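How a moderation appeal moves through a small forum

Tuesday, March 11, 2025

I have moderated the general board on Pindholm since it was a mailing list with a web archive bolted on. In December we replaced the rules on harassment, and the part that took longest to write was the appeals procedure. Several people have asked how it works, so I am setting it down once and will link to it from my profile.

The old rule was one sentence long. It said members should be civil, and that moderators would decide what civil meant. It worked while the board was small enough for everyone to know everyone. Once we passed 1000 active accounts the same post could be removed on a Monday and left up on a Thursday, depending on who was awake.

The new text separates three things that the old one ran together: attacks on a person, attacks on a group, and posting somebody's private details. Each has its own removal code, and the code is stored with the post. The third is the only one that leads to a suspension on first use. The other two start with removal and a notice.

A notice contains the post as written, the code, the paragraph of the rules it refers to and a link to the appeal form. Previously it contained the word "removed". Roya Rezaei rewrote the template and cut it to 200 words, which was the right decision, although I argued for a longer one at the time.

The form has 2 fields. The first asks which part of the decision is wrong: the reading of the post, the choice of code or the penalty. The second is free text. Appeals that leave the first field blank are still read, but they go to the back of the queue. I would prefer to make the field compulsory. Parviz Ranjbar objected that a person who is upset will not always be able to classify their own complaint, and the field stayed optional. 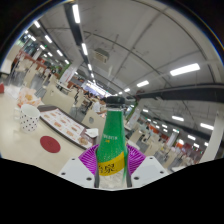

Green bottle, yellow label, purple grips.

The moderator who removed a post cannot handle the appeal against it. This sounds obvious and was surprisingly awkward to enforce. The forum runs on Zurkeo, which records the action but stores the moderator's name as plain text. One of us had changed display name twice, and the software treated that as three different people. We now match on account number. Anyone running an old version should check this before relying on the built-in exclusion setting, which compares names only.

The second moderator sees the post and the ten posts before it in the thread. They do not see the member's earlier removals until they have recorded a view on the post itself. History can affect the penalty. It should not affect whether a sentence was abusive. Zurkeo has no option for this, so I wrote a small filter that hides the history panel until the first answer is saved. It breaks on mobile and I have not fixed it.

We have had 25 appeals under the new rules. Most of the successful ones concerned quotation, where a member had repeated an insult in order to report it or argue with it. The rules already allowed this, but the wording was in a footnote. It has been moved into the main paragraph. I had expected more disputes over the group category, and may yet get them.

Two things remain unsettled. One is how long to keep the text of a removed post. We need it for the appeal, but the person it was aimed at may reasonably want it gone. At present it is deleted when the appeal window closes, and the code and date are kept. Backups are a separate problem, and the current rotation holds them for longer than I would like.

The other is reports made in bad faith. A member who is reported repeatedly for posts that break no rule is being harassed by means of the report button, and nothing in the text covers it. Roya has a draft. When it is ready it will go up on the meta board for comments, and I will add the link to this page.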